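The Padilla paper cup has been with us at Vistthorpe for a good long while now, and it is still the thing people ring up for when they have a meeting, a christening, a village hall tea or simply a lot of relatives arriving at once. It is a plain white cup with a small greyish-green picture band around the lower half, and that little band is most of the reason we chose it. So many paper cups are either completely bare (and look as though they belong beside a hospital sink) or covered from top to bottom in coffee beans and swirly writing. We wanted something you could put on a nice table without feeling you had let the table down.

Nathalie Dijkstra does our buying, and she had a windowsill full of samples by the time she settled on this one. Her view, which she will give you at some length if you catch her by the kettle, is that a cup ought to be quiet enough to sit next to flowers. We have rather taken that to heart, and a bunch of sunflowers has become our usual company for it.

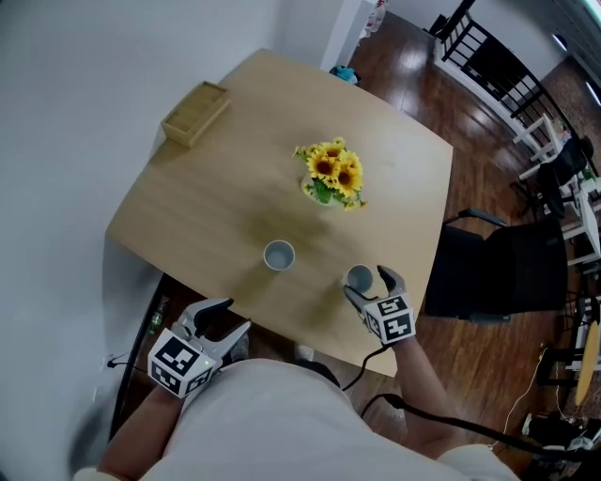
**Can I use them for tea and coffee as well as cold drinks?**

Both are fine. The inside is lined for hot and cold drinks alike, though with tea straight from the pot we would suggest leaving a bit of space at the top and giving it a minute before you pick it up. It is a single-wall cup, so your fingers will know about it if you don't!

## Sizes and packs

There are two sizes. The Regular holds 200 ml when filled to the brim, so in practice you will pour a little less than that, and it suits squash, water, a child's hot chocolate or a modest cup of tea. The Large is only slightly taller and wider, and most people who buy it are serving coffee with plenty of milk, or soup at a bonfire.

| Pack | What you get | Best for |
|---|---|---|
| Small pack | 100 cups, in one size | Parties, christenings, a day's meetings |
| Full carton | 1,000 cups, in one size | Halls, canteens, clubs, offices |

We can't mix sizes within a pack, I'm afraid, as they come to us already sleeved. You are very welcome to order a pack of each, and they will travel together in the same delivery.

If you are buying for a club or an office and can't decide, do start with the small pack. We would much sooner you tried them for a week or two than had a carton of the wrong size staring at you from the top of a cupboard.

## How they feel in the hand

The wall of the cup is firm enough that it doesn't buckle when a small child grabs it (we have tested this, with several small children, at a birthday party in May that I am still finding bits of icing from). The rim is rolled, nicely rounded and comfortable to drink from, and the base is set a little way up inside so the cup stands steadily on a flat surface. On grass, or on a tablecloth with a picnic rug underneath, you will want a tray — but then you would with any cup.

They do come out of the sleeve quite snugly. If two stick together, give the lower one a gentle twist and it will let go. Pulling hard from the rim tends to bend it, and a bent rim dribbles.

## Setting them out

This is the part I enjoy, so forgive me if I go on. A light wooden table is lovely with these cups, and you need very little else: some yellow flowers in a small white pot towards the back, a box of tissues within reach for the spills, and the cups standing in the open where people can get at them. The greyish-green of the band sits nicely against the leaves. We don't bother with a cloth on a table like that.

For a crowd, leave most of the cups in their stacks and put out a handful at a time. Guests seem to help themselves more happily when there are a few standing loose, and it saves you having to gather up the ones that were picked up, looked at and put down again.

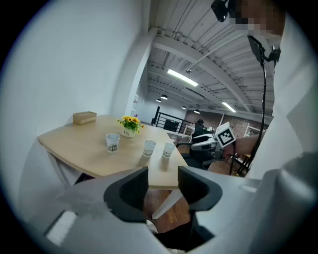
**Do the cups come with lids?**

Lids are sold separately, and there is one for each size. The lid for the Regular won't fit the Large, so please check which you have before ordering. They are white and press on all the way round, with a small opening to drink through.

## Storing them

Keep the cups in their sleeve, upside down or on their side, somewhere dry. A kitchen cupboard is perfect. A garden shed will do over a weekend but no longer, as the paper takes up damp and the seam at the side begins to soften. Please don't put heavy things on top of an open carton either. The bottom layer will forgive you but the top layer won't.

They are made to be used once. I know some people rinse them, and for cold water you may well get away with it, but the rim goes woolly and they are never quite as pleasant the second time. Used cups make very good seedling pots, mind you. Poke a hole in the base, fill with compost and stand them on a saucer. Nesma Ait Brahim in our packing room brings on her sweet peas this way each spring and the whole street gets some.

## After the party

The lining means these shouldn't go in with ordinary paper and card unless your council says it will take drinks cups, so have a look at its list first. Tip out anything left in the bottom and stack the cups inside one another. It makes the bag a great deal smaller and much less likely to leak over your shoes on the way to the bin.

## Goes well with

- **Fokel cup tray** — carries the Regular or the Large, with a raised edge all round. Handy for gardens and for anyone going up and down stairs.
- **Rundirex wall dispenser** — holds one sleeve of the Regular and drops them one at a time. It does not fit the Large.
- **Padilla lids** — in both sizes, as above.

## Ordering and delivery

Orders placed before noon are packed the same day. Small packs go by post, and full cartons come with the carrier, who will need somebody at home or a neighbour willing to take in a box that is bulky but really very light.

If a sleeve arrives crushed, keep the box, send us a quick note with your order number and we will post another. Unopened packs can come back to us within the month. And if you only want to see one before deciding, write and ask. We keep a few loose samples of each size by the door and are always glad to pop one in an envelope, slightly squashed though it will be by the time it reaches you.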